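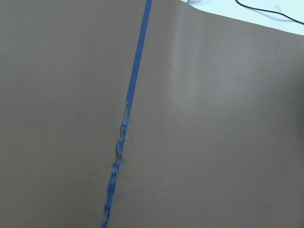

# Cell 2, Poltow: mat change and wrist camera check

Gallery and service notes, March 18, 2018. Maintained by the Brevuvine service desk.

Cell 2 is a single-arm bench cell used for pick tests on small molded parts. The arm carries a Flenovent parallel gripper with a camera at the wrist. The bench is covered with a brown mat, and the camera uses the plain mat color as its background when it separates parts from the work surface. Marks, lifted edges and loose scraps all cost detection quality, so the mat is on the same service list as the gripper pads and the cable clips.

The mat had been down for 191 shifts at the time of service. The part log for the last 9 of those shifts shows 424 false picks, most of them along the taped line left of center. A false pick in this log means the gripper closed with nothing between the pads and the cycle was restarted.

## Mat and tape

Blue painter's tape on the brown mat. The upper length lies flat with straight edges. Lower down it is torn and frayed, with pieces lifted and pale fibers showing. Thin dark lines are visible through the tears.

There is a small pale fleck to the right of the torn length and a dark speck farther right, in the glare from the overhead light. Both go on the cleaning sheet. A black cable lies on the pale surface past the curved edge of the mat.

## Work order

1. Park the arm at the service position and lock out the cell at the panel.
2. Peel the old tape at a low angle, starting from the sound end. Pick up fragments by hand before using the vacuum.
3. Wipe the mat with a damp lint-free cloth. No solvent. Let it dry fully.
4. Check the mat for bulges with a straightedge. Refit any section that rocks under it.
5. Lay new tape in one length and press it down with the rubber roller. Do not overlap strips.
6. Clip cables clear of the mat and check slack with the arm at full reach.
7. Clean the camera window and run the background routine with the bench clear.

## Settings after service

Background threshold is to be left at the Giannakopoulos default until the routine has passed 2 times in a row. If it fails on glare, turn the overhead light diffuser first and leave exposure alone. Gripper closing force is not changed as part of this job.

Blue tape is masked in the vision setup as a fixed strip. If the new strip is laid on a different line, redraw the mask and save it under the cell number. Old masks stay in the archive folder.

Next mat inspection is due with the gripper pad change.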